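Visit report: Nautiyal test kitchen, Medberg
Jun 23, 2021

Bhupendra Tyagi and I spent the morning at the Nautiyal site in Medberg, mainly to see how fruit is prepared and laid out before it goes to tasting. The test kitchen is on the upper floor, 1713 square feet, with the cold store directly below and a goods lift between the two.

Fruit arrives by the crate and is logged against a lot number in Humix, the site's stock software. Lot 3565 was on the sheet for the day. Samples are washed, cored and cut into wedges with the peel left on, since the panel scores skin and flesh separately. Cutting is done by hand. The work surfaces are white and the boards are plain wood, which gives a usable contrast for judging flesh color. 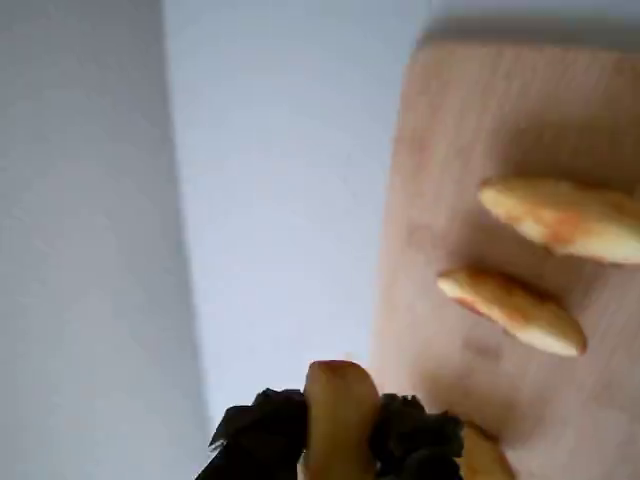
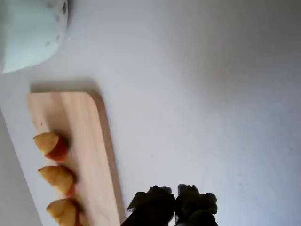

Cut fruit and wooden board on the white work surface, Nautiyal test kitchen.

Wedges are scored for browning at seven minutes, then go to the panel room. Tyagi asked about board hygiene. Boards are scrubbed after each lot and replaced every October. Virnik supplies them, and the site has no plans to change to plastic.

The panel room was in use, so we viewed it from the corridor only. Lighting there is held at 3000 K. We did not get the humidity log for the cold store and have asked for a copy. A second visit is planned for October, when the new crop comes in.

Tarun Awasthi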